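Skerero Allotment Society, minutes of the general meeting, 24/09/2026

I'm typing these up from my own scribbles, so shout if I've got you down wrong! We had 24 members in the hall, plus Eluned Landeg chairing, and we got going a bit behind time because the tea urn was slow (again).

Minutes of the April meeting were read and agreed. Zoltán Sárközi asked that his plot be put down as 84, and I've fixed that. Sorry, Zoltán.

Money: we have $1,606 in the account with the water bill paid. Eluned wants to hold most of it back for the fence along the Muli Road side, and I think the room was with her, although there was a fair bit of grumbling from the back about the gate, which sticks and has stuck for as long as I've had a plot.
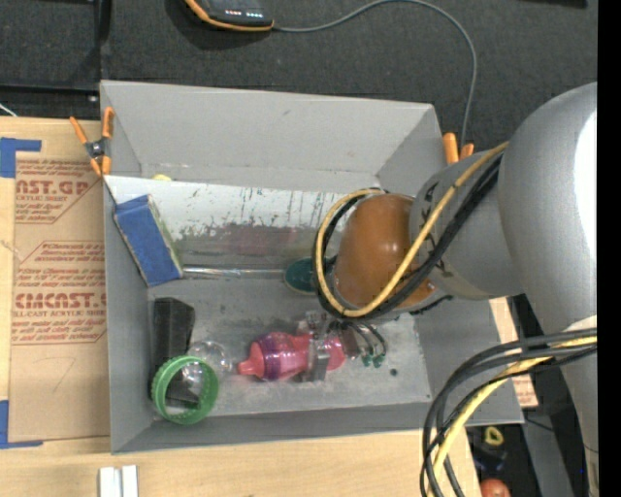 Page last changed: 2 days ago

Water: the long hose at the top tap is split and we're all tired of getting soaked. Zoltán has a price from Hostier for a new one and will order it this week. Please, please turn the tap off all the way when you're done.

Compost: we went round and round on this one. Some of you want shared heaps, some want to keep your own, and I got lost in the middle and stopped writing. Eluned asked for a show of hands and shared heaps won it. No cooked food, no bindweed.

Squash supper: it's on! Bring a dish and a chair. I'm doing my Clullero beans, the ones with too much garlic.

Any other business: keys. If you've got a spare shed key at home, hand it to Eluned. Meeting closed and we stacked the chairs.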